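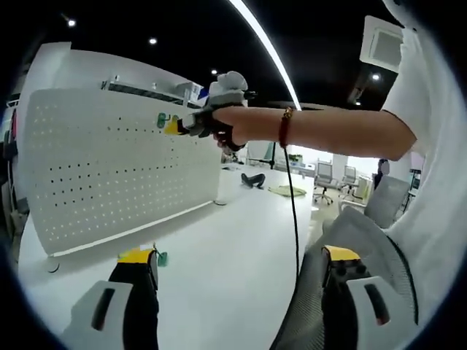
I've had the Brakesier hand-held gripper pair for most of February now, and I like it a lot more than I thought I would. On paper it's a modest thing. You get two grippers, one for each hand, with a wide-angle camera built in and pads that close when you squeeze. In use it's the first pair that let me stop thinking about the tool and just get on with the job.

My test for any gripper is the pegboard. Big blocks and cups are easy for everybody, but small flat pieces that have to line up with small round holes will show you every bit of slop in a linkage. I came to this from the older Ullville pair, where the jaws had enough side play that I'd line up a piece, squeeze a bit harder to hold it, and watch it swing off to the left. The Brakesier jaws stay put! Squeeze harder and the piece just sits tighter. I ran 67 placements over one long afternoon and dropped five, and two of those were me talking to someone. 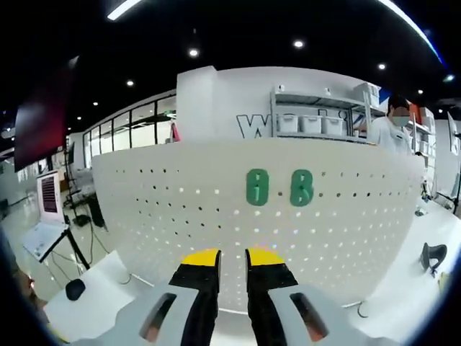 Lining up with the pegboard, both yellow tips in view.

The other thing I love is the view. It's a very wide lens, so it bends everything (straight shelves come out looking a little drunk), but you get the fingertips and a huge piece of the room in one go. When I play a session back I can tell where I was standing and what I was reaching for without guessing. The Arancibia camera I tried last year was sharper in the middle and much tighter, and I kept losing the work off the side every time I turned my wrist. For close reading of tiny parts I'd still take the Arancibia. For everything else, wide wins for me.

Gripes, then. The pair gets heavy when you hold it at head height, and after nine minutes or so my forearm wants a rest. The trigger spring could be softer too. Nanna Oddsson, who has smaller hands than mine, found it tiring well before I did, and she'd like a shorter reach on the handle. The printed guide is thin on calibration, so plan on an hour of fiddling the first time. After that it took me eight minutes from box to first pick.

I'd also skip the Gasum carry case. The foam is cut for an older body and the tips rub against the lid.

Would I buy the pair again? Yes, and I'd get a spare set of finger pads in the same order.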